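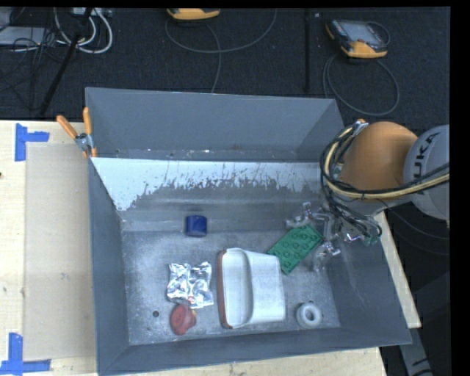 Gray bin on the table, inside floor pretty scratched up

Wollport Community Board > Money and Lending > Co-op loan for small shops

tinroof_97
Has anyone here borrowed from the Tevach credit co-op? I need 700 for shelving and stock before February. The bank in Wollport turned me down because I have no property to put up.

maplerow
I did, two years ago. You join a member group first and the group signs for you. Mine had 19 people in it. The money came in the third week.

oldferry
Read the terms before you sign. If one member stops paying, the rest cover it. My sister's group in Bakorance paid for a man who moved away. I would save up and wait.

maplerow
They cover it up to a limit. It's on page 2 of the agreement. Our group never had to pay for anyone.

oldferry
The limit was added later. Her group signed the old form.

tinroof_97
Is the rate fixed?

maplerow
Fixed for the first year, then they review it. Mine went up a little.

kettle_lane
Try Vlček Savings too. They lend to shops without a group, but the fee comes out of the loan up front, so you get less than you asked for. I paid mine off early and they didn't charge extra.

oldferry
That fee is steep on a small loan. Work it out per month before you call it cheaper.

kettle_lane
I did work it out. It cost me less than the co-op would have, with the share you have to buy to join.

maplerow
You get the share back when you leave.

tinroof_97
OK. I'll ask both for the full cost in writing and post the numbers when I have them.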